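# Two-arm table build: frequently asked questions

Last updated 21/05/2021

**What is this project?**

A table with two robot arms on it, built in the shared workshop at Wellgate. The arms handle dishes. Most questions we get by email are about the frame and the cables, so those come first.

**What is the frame made of?**

Aluminum extrusion, posts and rails, bolted together. Both arms stand on black mounting plates on the front rail. We tried clamping them to the tabletop in April and the bases crept a little every time an arm reached out to the far side. Bolting to the rail fixed it.

**Do I need walls?**

No, but they help. With open sides, the camera saw people walking past the bench. Ours are covered in leftover wallpaper with birds on it. Plain panels would do the same job.

**How should I set the gripper for plates?**

Grip the edge, and go in slowly. Two fingers are enough for an ordinary dinner plate. Start with one plate flat on the table and get that working before you try a stack.

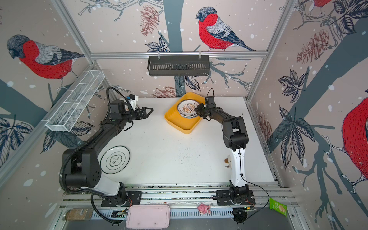

Stacks are harder, as the fingers tend to catch the second plate along with the top one. We lower the approach height in small steps until the grip is right, then save that position. A tray with raised sides keeps the stack from sliding away when the arm misses.

**How much cable slack is enough?**

More than you think. Move each joint to both ends of its travel by hand, with the power off, and check that nothing pulls tight. A loose loop down the side of the arm is fine - just keep it clear of the elbow.

**What did it cost?**

Some 3,500 dollars, not counting tools. The frame was the cheap part. We bought the extrusion as offcuts from Cabrera in Zullville for 80 dollars.

**What software do you use?**

Relia, our own control program. It runs both arms from one laptop. The setup notes are in the same folder as this page.

**Can I come and see it?**

Yes, during open workshop hours. Please write first, as the arms are sometimes apart for repairs.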